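Home | Notices | Minutes | Kitchen | Contact
Search this site Go

Minutes, Hisunholm shared kitchen and linens, March

I'm writing these up from my own scribbles, so shout if I got you wrong! Obadia Okoth ran things, I (Rosario Ferraro) took notes, and we got going at 7:30 with most chairs full.

Last time's minutes -- fine, one spelling fixed.

Money. We have 775 left in the kitchen pot after the new drawer runners. Obadia wants to keep 50 back for soap and such, and we all said yes before he'd finished asking.

Cloths. This took up most of the evening (I know, I know). The Wirkell order came in and the cloths are a good size, but they've been going into the drawer in balls. Obadia likes them folded in thirds, I like halves and halves again, and we went back and forth for a while. We voted for halves. Green ones are for the tables and worktops only, please, and the floor gets the old gray rags from the Zuccaro bag.

We also agreed to lay each cloth out flat and smooth it before folding, or the corners never meet.

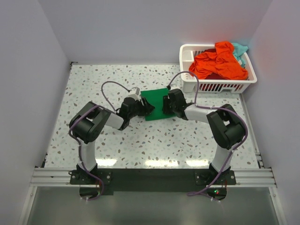
Page last changed: March, 9:12 pm

The green cloth is lying flat on the speckled top there, a bit crooked, which doesn't matter as long as it's smooth before you fold. That glossy finish shows every streak under the lights, so buff it with a dry cloth after wiping.

Shelves. Irberg quoted around 1000 for the 3 we wanted over the sink. Too much! Obadia will ask about two.

Any other business: the lost casserole lid is still lost. We stopped at 8:50 and I locked up.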